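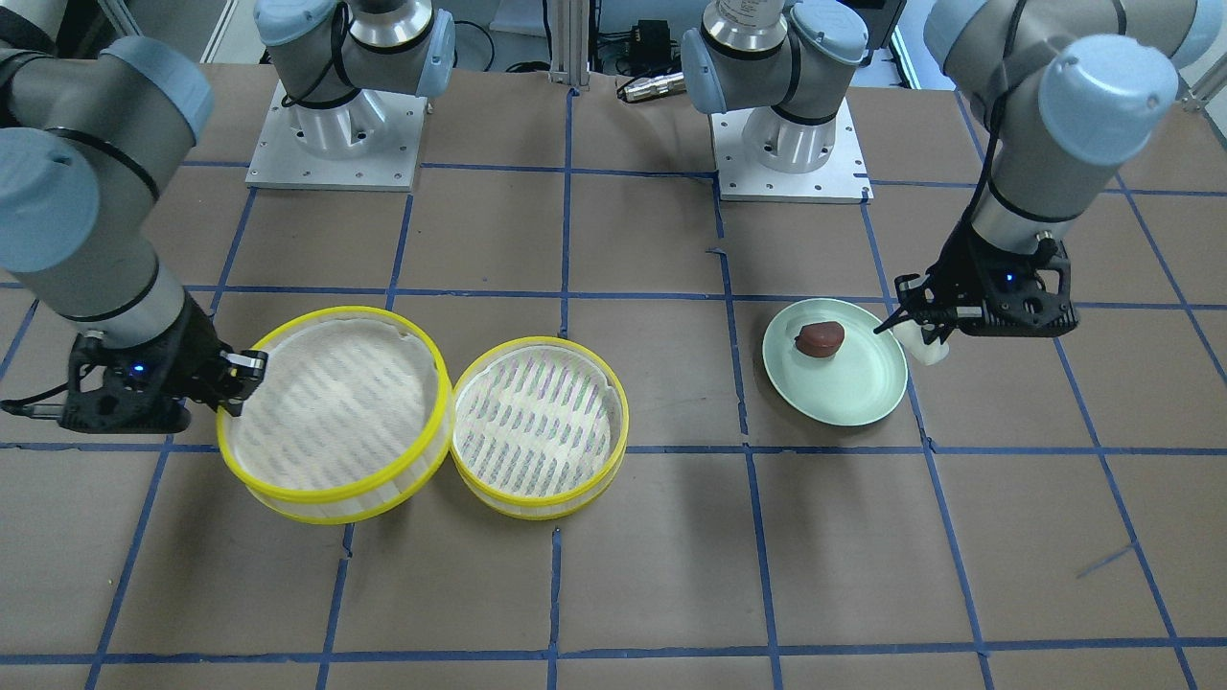 1/ Notes on the two-arm placement work with Ajith Alva at the Mundville lab. Short version: how we choose start layouts matters more than how many demonstrations we collect.

2/ The table is brown paper with a grid of blue tape. Before each episode a script draws a cell for each object and the operator sets it down by hand. The policy never receives cell coordinates. It gets camera views and joint positions.

3/ We trained on two sets of equal size, 1099 episodes each. Set A: operators placed objects wherever they liked. Set B: cells drawn by the script. Same network, same training budget, same operators.

4/ Test was 47 layouts held out from both sets. Set A policy finished 13. Set B policy finished more than twice that. Per-layout results are in the appendix.

5/ Operators left alone put things near the middle and turn them the same way. Ravindran Shetty plotted the Set A starts and most of the outer cells had almost no episodes.

6/ The mesh containers are the hard objects. The walls give when a finger presses on the rim, so the same command ends in different places. Plates are easier - rigid and flat on the paper.

7/ Most Set B failures were in handling the rim. One arm reached the right spot and pushed too far. Cell sampling does nothing for that. We are trying a lower stiffness setting on the wrist during contact.

8/ The tape is not perfectly straight. We measured placement error against the cell, not the line, and left it.

9/ Caveat: 2 training seeds per set. The gap held in both, but I would like more before June. The Flordale group is repeating the test on their own table with the Wanden controller.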